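17 October 2025

Drug checking bench, method notes, second entry of the week

Good day today! The new extraction for pressed tablets is finally giving me numbers I believe, and I want to get it all down before I forget which tray was which.

Background for anyone picking this book up cold: since August we have been getting more counterfeit pills in from the Rekthorpe drop-off, mostly small round blue ones sold as something else. The police lab gets its own samples and works to its own rules. Ours come from people who want to know what they have before they take it, so speed matters to us more than a courtroom-grade figure. A result the next morning is no use to someone who was planning on tonight.

The trouble has been uneven mixing. Two halves of the same pill can read very differently, and the strips only say yes or no. I had been scraping a corner, dissolving it and running that, the way the old sheet says. Venla Sjöberg kept telling me to crush the whole thing and take a portion of the powder. She was right, and I owe her a coffee.

What I ran: 104 practice tablets from the Domine batch (we pressed these ourselves in the spring with caffeine as the stand-in, so nothing controlled, and we know what went in). Half by corner scrape, half by whole crush. Same solvent, same vials, same shake time.

Corner scrape: all over the place. The best were fine, the worst came out at less than half of what we put in. If that had been a real opioid, I would have told somebody a strong pill was a weak one. That one made me sit back in my chair for a bit.

Whole crush: lovely. Tight little cluster, with 2 outliers, and one of those is my fault (I dropped the vial and lost some down my sleeve). The other I can't explain yet. It was vial 1307, for the record, and I have kept what is left in the fridge, top shelf, left.
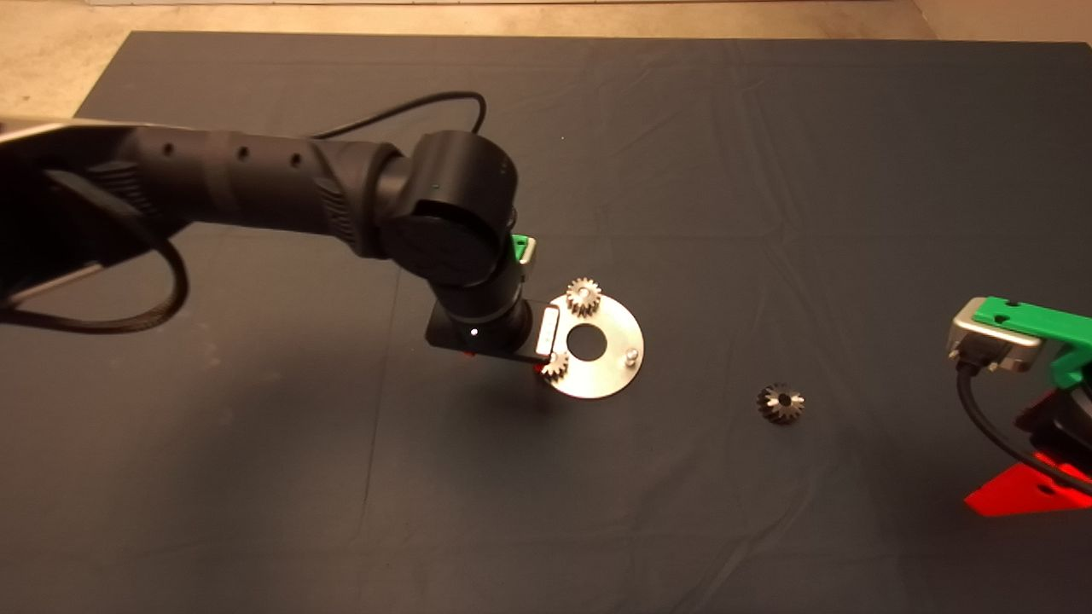
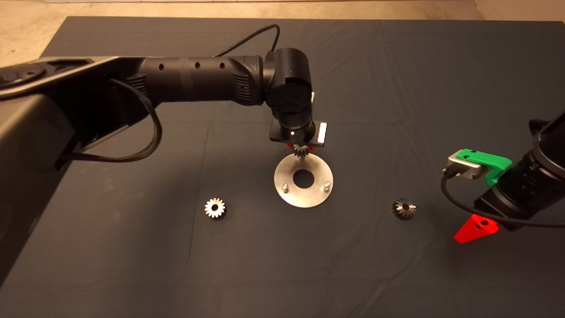
Crushing is the slow part, so most of the afternoon went on making it quicker without making it messier. The mortar works but takes forever to clean between samples, and carryover is the thing that would sink this whole method. Folded weigh paper and a flat steel roller did much better - six passes, turn the paper, six more. Background matters as well. Pale powder shows up badly on the white bench, and I only found my spills when I wiped down. A dark gray cover like the cloth on that table would show every grain, though it would have to be something smooth and wipeable for us, because powder would sit in creases like those and go straight into the next sample. I'm going to try a sheet of black silicone tomorrow.

Carryover check, roller method: blank paper rolled straight after a full-strength tablet, roller wiped once with solvent. Nothing above the noise. Then again with no wipe, just to see, and there it was, a small clear peak. So the wipe stays in, every time, and it goes in the written steps in capitals.

Time per sample from opening the bag to vial on the shaker: 6 minutes once I got going, almost double that with the mortar. I think a second person labeling would bring it down further.

The Chevalier spectrometer behaved all day, which I'm noting because last week it did not. I warmed it up longer and ran the reference before and after lunch. The two runs sat right on top of each other. If it drifts again, try the long warm-up before calling anyone.

Also spent a while on the wording of the result cards with Venla. The old card says "detected" and then the name, and people at the window read that as "it's only got a bit in it." We want a line that says one pill does not tell you about the next pill in the same bag, even if they look alike. She came up with "This result is for this pill. The others may be stronger." Short enough to print big. I love it. The Andance night outreach team will have draft cards to hand out with the naloxone kits and will tell us what people ask about them.

To do:
Black silicone sheet, cut to fit the left end of the bench
Rerun what is left of 1307, split in two
More weigh paper, the larger size, the small ones tear at the fold
Repeat the whole crush set with someone else's hands on the roller, preferably someone who hasn't read this page
Ask Rekthorpe to stop taping the bags shut with that brown tape, it takes the labels off
Replace the old sheet in the binder once the rerun is in. Leave it there until then, with a note on the front

Shaker is switched off, practice tablets are back in the locked drawer, key signed in.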